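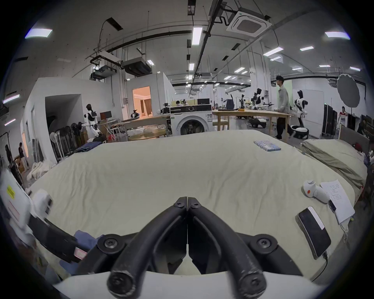

Homa Tabrizi wrote in the margin of my last page that the gray lines on the matte dinner plates are metal and not scratches, and that I should stop calling them scratches until I have tried to clean one off. Fair point. I did that first today.

Oct 11, 2023
Plates and knives, cutlery marking, continued

Took the worst plate from the last run (Vahidi coupe, matte white, the one with the fan of lines left of center). Wiped half of it with a damp cloth and dish soap. No change. Wiped the same half with a paste of mild powder cleanser and water, light pressure, then rinsed. Lines gone on that half, apart from one short one near the rim that I can still catch with a fingernail. So Homa is right for nearly all of them. The metal is coming off the knife and sitting on top of the glaze. I have gone back through the earlier pages and changed "scratch" to "mark" wherever I hadn't done the fingernail check.

The one real scratch is in the spot where I let the knife tip turn. My fault, don't count it.

Plates on the bench today:
Vahidi coupe, matte white
Vahidi coupe, satin gray
Fliltton rimmed, gloss white
Fliltton rimmed, matte black

Knives:
Rotel table knife, solid handle, serrated for the front third of the blade
Stesus table knife, hollow handle, plain edge

Same setup as before. Plate on the rubber mat, knife in the sled, weight on the sled, 67 strokes in one direction, lift on the return. I keep getting asked why 67. It's what fits between the stops on the old counter wheel before it has to be reset, and I would have to throw out all of the May results if I changed it now.

Results, Rotel knife:
Matte white: heavy marking, visible from standing height. Starts showing very early, well before the end of the run.
Satin gray: light marking, hard to see unless the plate is tilted to the window.
Gloss white: two faint lines. Came off with the cloth alone.
Matte black: marks show up silver. Looks worse than the white even though I think there is less metal on it.

Results, Stesus knife:
Matte white: moderate. Lines are wider and softer than with the Rotel.
Satin gray: nothing I could find.
Gloss white: nothing.
Matte black: a few short silver lines, all where the sled first touches down.

The serration is doing most of it, I think. The Rotel teeth are ground on one side only and the points ride on the plate. When I ran a thumb along the blade afterward the points felt duller than on the unused one from the same box. Should look at both under the loupe before saying more.
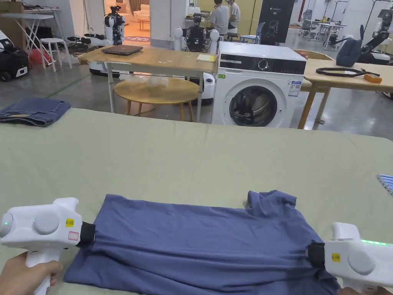
The touchdown marks on the black plate bother me because they may come from the sled and not from the knife. It drops the last bit instead of settling. I packed felt under the front stop and repeated the Stesus run on a clean area of the same plate. Fewer short lines, though still a couple. Left the felt in. All runs from here on have it, so don't compare touchdown areas with anything earlier.

Cleaning, second part. Yoon-hee Oh asked whether the marks get harder to take off if they go through the dishwasher first, which is what would happen in a restaurant. I think they do but I have no proof. Split the matte white plates into two lots this afternoon. One lot gets the cleanser today. The other goes through 11 cycles in the bench dishwasher, normal program, usual powder, and gets the cleanser after that. Same person should do the wiping for both lots, meaning me, with the same cloth folded the same way.

Cleanser on the first lot:
Rotel marks: needed 4 passes with the paste to clear. Surface feels the same afterward to the finger. Under the lamp there might be a slightly shinier patch where I rubbed. Not sure about this. Yoon-hee looked and couldn't find it.
Stesus marks: cleared quickly, no shiny patch that either of us could see.

If the shiny patch is real then it matters more than the marks do. A customer who scrubs a matte plate every week will end up with a plate that is matte at the rim and satin in the middle. We need a better way to check than tilting it under the lamp. The gloss meter went out for calibration and isn't back. Ask about that.

On the care sheet: the current draft tells people the plates are "scratch resistant to 1,000 uses." I can't find where that came from. It isn't from my runs and it isn't in the glaze supplier's sheet either. A stroke on the sled isn't a meal, and I don't have a conversion between the two. I would take the line out and put in something simple, such as: gray marks from knives are metal and can be removed with a mild cleanser. Homa agrees with removing the line but wants to wait for the dishwasher lot before we promise that they can be removed.

Odds and ends:
The satin gray has done well in every run so far. If someone wants a non-glossy plate for steak, I would point them to that one before the matte white.
Matte black plates are showing fingerprints just from handling. Gloves, or wipe before taking notes.
The second Stesus knife in the box has a small burr at the tip. Set aside with tape on the handle. Do not use it in the sled.
Nearly out of the powder cleanser. Same kind, please, or the two lots can't be compared.
Bread and butter plates haven't been run at all. They are too small for the sled stops. Might be able to do them by hand with the spreader, but then the pressure is a guess.

Next: finish the dishwasher lot, loupe on the Rotel teeth, and repeat the matte black with both knives now that the felt is in.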